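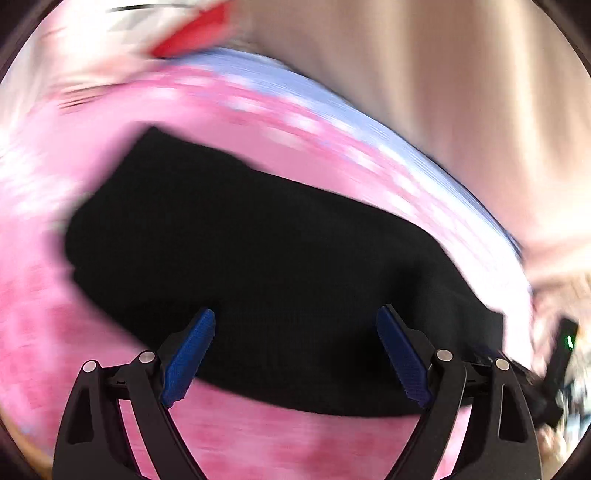

4.2 What we put on the shopping list, and what we forgot

I'll admit the budget for this project started life as one line in a spreadsheet, and the line said "grippers". We had a sum in mind, we divided it by the price of a hand-held gripper, and we felt rather pleased with how many we could get. Then we planned a day of cloth handling and the list began to grow (and grow!). Bedding had been missing from it entirely, and so had clothes. A dark garment spread over a pink patterned cloth, as in Figure 3a, is the sort of pairing I now write down in advance, with a price against each half of it, and I put the pads on the line underneath. The ribbed blue pads are what meets the fabric, so I treat them as something we use up and the rest of the gripper as something we own. I don't have good wear figures to back that up yet. It's a planning rule, and a cautious one.

The first proper quote we asked for came from Eklund, and it put a set of spare pads, fitting tools and a carry case at £408. I thought that was steep and said so in the margin of my copy. Eltside, who run the other site on this project, had already paid £95 for pads alone from a different seller, and it took me an embarrassingly long afternoon to work out that the two prices weren't for the same thing. One included the tools and the case, the other didn't include delivery. We now ask every supplier to fill in our own sheet, line by line, so that we're comparing like with like. It annoys them a bit. It has saved us a lot of emails.

The bigger question was whether to plan for one gripper per operator or two. One is plenty for picking up and putting down, and I argued for one, mainly because I'd already promised the difference to the storage budget. Folding is where I lost the argument. A flat garment has corners a long way apart, and if you want to record both ends being moved together you need two tools, and the two tools need two of everything else: pads, cables, charging space, somewhere to sit overnight. So our unit of purchase became the pair, and I'd suggest anyone costing cloth work does the same from the start. You can always split a pair for simpler tasks, while trying to match up a second tool a year later is a nuisance.

Figure 3. Cloth handling on a bed. (a) Dark garment laid out beyond the open gripper fingers. (b) Black cloth in a folded bundle, with a second hand-held gripper at the left.
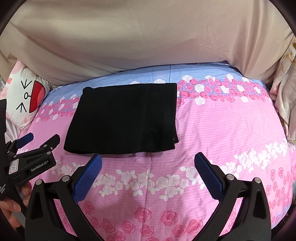
Lundley, reading a draft of this section, objected that buying in pairs was a luxury and that a small lab would do better with one tool and a decent reserve for repairs, "or you'll own two broken ones by spring". That's a fair worry and it changed what we did. We kept the pairs but cut the number of them, and moved £990 into a repairs line that can't be raided for anything else. Lundley still thinks it's too small. I still think it's too big, which probably means we'll leave it alone until the next round.

Storage was the other line that went wrong. We had costed the recordings on the length of the sessions and forgotten the second copy that our own data plan asks for. A further £578 went on drives as a result, bought in a hurry on a Thursday, and I wouldn't recommend buying drives in a hurry. For the Plidasia phase, due to start in April, the copy is counted from day one and the drives are ordered along with the tools.

Household items deserve a word too. They're cheap, so they tend to get bought out of somebody's pocket and never show up in the totals. I've started giving them their own line: sheets, pillows, clothes in a few colours, and the washing of all of these. We try to get plain and patterned bedding in equal measure, and knitted as well as woven clothes. The amounts are small next to the hardware but they decide which tasks you can plan at all, and a week with three grippers and nothing to fold is a daft way to spend a grant. Staff time for setting up and resetting the bed is a separate matter and I deal with it in 4.3.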